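Search this site Go

4.2 Do shoppers keep striped clothes longer?

The claim that patterned garments outlast plain ones in the closet is repeated often and tested rarely. Sinov put the gain at 2 years of extra wear, on the strength of a survey that asked owners to remember when they bought things. We doubt that anyone remembers this well. Stripes such as those in Figure 3 may simply be easier to recall.
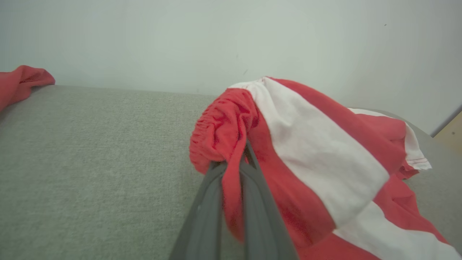

Figure 3. Knit garment with red and white stripes and a ruched red edge.

Our own sample from Clelstead covers 326 households and relies on receipts. Once price was held constant, the supposed gain shrank to nothing we could tell apart from noise. Plain red items left the closet no sooner than striped ones. The larger Narkuteo panel, with 2,000 entries, is no help, as it files both under "casual tops."
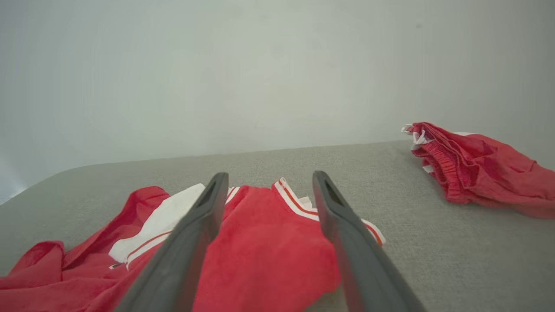 Ginting objects that receipts miss gifts and hand-me-downs, and that these are the very clothes people hang on to. The point is fair, but it would have to hold for stripes more than for solids, and no evidence of that has been offered.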